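Switching to a dry herb vaporizer, five months in

Back in July I finally put my old glass pipe in a drawer and bought a Mevley, the little dry herb vaporizer everyone at my local shop kept going on about. I was a skeptic! I'd tried a friend's years ago and it tasted like hot popcorn bags. Well, I take it all back, I love this thing.

The first week was rough, I'll admit. I packed it way too tight and got almost nothing, so I turned the heat up, and then I got a sore throat. The fix came from Mafalda Loureiro at the counter of Rusden in Plesetbridge. She told me to grind coarser, fill it loosely, and wait a full 30 seconds after the light turns green before the first draw. Huge difference. Now I get maybe ten good slow draws and the flavor stays bright through the first half.

The other thing I've changed is the mouthpiece. The stock one gets hot toward the end of a session, so I swapped it for a Magesa glass stem, the longer one. It cost me 29 dollars and I'd buy it again tomorrow. The vapor comes through cooler, and you can see when it needs cleaning (soon, always soon).

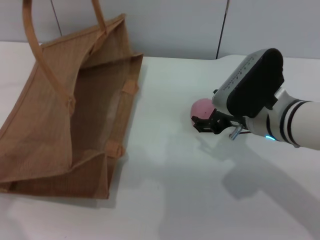
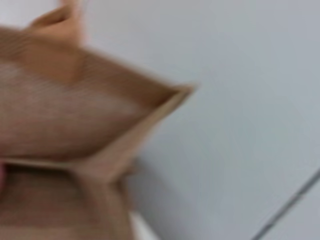 Brown bag, open at the top

Cleaning is easier than I expected. I brush out the chamber while it's still a bit warm, every single time, and once a week the stem goes into a jar of isopropyl alcohol with coarse salt. Shake, rinse in hot water, let it dry all the way. The screens I just replace. They come in packs of 17 for some reason, and I'm still on my first pack.

Battery life is my one real complaint. I get 5 sessions out of a charge, four if it's cold out on the porch, and it won't run while it's plugged in. I've learned to charge it while I make dinner — otherwise I'm standing there at 9 p.m. looking at a blinking red light.

Next up I want to try the Magesa water adapter with the small bubbler I already own. The joint on mine is 14mm and I need to check whether the adapter comes in that size. If you've run that setup, leave a comment and tell me how it pulls!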